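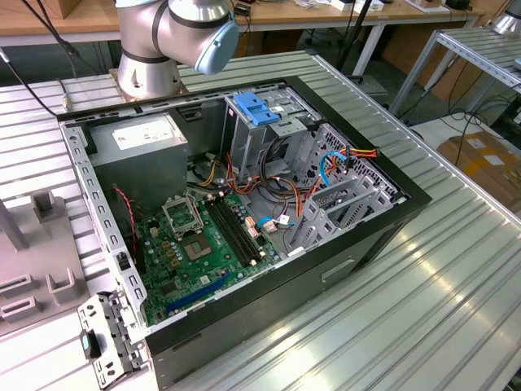

Home Notebook Routes Kit Contact

Notebook: Metwood to Plimmont, the distance question
December, started 6:40 a.m.
Posted by Hadiza Etim
Shares 16 | Comments 1

Picked up where I left off with the Metwood claim. To recap for anyone reading over my shoulder: the fundraising page says 80 kilometers, 1,285 meters of climbing, "the fastest known crossing on foot." The money is for the mountain rescue hut at Babalola and I have no quarrel with that part. People have already pledged per kilometer, though, and if I'm going to run it in spring and put my own time on the same page I want to know what the number means.

So far I don't believe the 80.

What I have to work with:

- The original track file, recorded on a Lundia watch, old firmware, battery saver on for at least part of it.
- My own track of the first half, recorded last month on two watches, one on each wrist.
- The paper map, and a length of string. Laugh if you want.

The original file has long gaps between points. In battery saver the watch takes a fix when it feels like it and draws a straight line to the next one. On the forest road that hardly matters. On the switchbacks above the reservoir it cuts every corner, so the file should come out short there. But the same file jumps all over the place in the gorge, where the walls block half the sky, and that adds distance that was never run. Two errors pulling in opposite directions. The page treats this as if they cancel. Maybe. I'd like to see it.

Morning job was to cut the route into 16 pieces at places you can't argue with (bridges, road crossings, the hut door) and compare piece by piece. Started at the Metwood end. Pieces one to five agree well between my left wrist, my right wrist and the string. Piece six is the switchbacks and the original is clearly short. Piece seven is the gorge and the original has the runner crossing the river and coming back, twice, at a speed I'd call generous.

I haven't done the second half on foot, so from the hut onward it's only the original file against the string. Weak. Marked those rows in pencil.

Climbing is worse. The 1,285 comes straight off the watch's barometer and nobody reset it at the start. A front came through that afternoon according to the runner's own write-up, and a falling barometer looks exactly like going uphill. I added up contour crossings by hand for the first eight pieces and got less than the watch did on nearly all of them. I got bored at piece eight and that's where the column stops. Don't quote a total from me.

11:15. Coffee, then smoothing. Ran the gorge piece through the filter at three settings. Light setting leaves the river crossings in. Middle one takes them out but starts rounding off real bends. Heavy one gives a lovely clean line through the side of a hill. I could get nearly any length I wanted by picking the setting, and I suspect that's how the nice round number on the page was arrived at. Can't prove that, so it stays in the notebook.

Also noticed the donation ticker says 499 supporters in one spot and "500+" in the banner. Same page. Small thing, but it's the same habit. 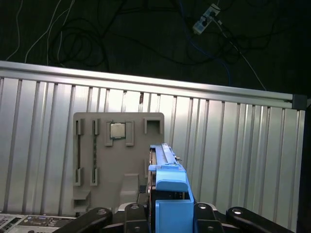 Nneka Idahosa read this over lunch and thinks I'm fighting the wrong fight. Her point was that a crossing record goes from one door to another door, and the distance in between is the runner's problem. If somebody finds a shorter legal line, good for them. She'd drop the kilometers from the record altogether, keep them only for the pledges, and have donors pledge per piece.

I went back and forth on it. She's right that the time doesn't depend on the distance. But the page gives an average pace, and the pace is what got shared, and the pace is only as good as the 80. And if "shorter legal line" is allowed then somebody has to say what legal means. Does the fenced quarry count? The original track clips its corner, which could be the runner or could be the watch again.

She also asked whether I'd be this picky if the record were soft enough for me to beat easily. Fair. I've put my own half-distance splits in the folder, unsmoothed, both wrists, so she can be as rude about those as I've been here.

2:30 p.m. String again on pieces nine to twelve. Got a different answer for ten than I did before coffee. Tried it a third time and got something between the two. The trail on the map is drawn thicker than the trail is, so I don't think the string can settle ten however many times I do it.

To do:

- Borrow the measuring wheel, at least for the forest road.
- Walk nine through sixteen before the snow gets serious. Both watches, full recording, spare battery.
- Reset the barometer at the trailhead sign and write down the reading again at the finish.
- Ask the page owner for the unedited file. The one posted looks like it's been saved out of some other program.
- Find out who owns the quarry.

Not changing anything on my own pledge page until the walk is done. It says "Metwood to Plimmont on foot" with no distance and it can go on saying that.

Previous Next Back to Notebook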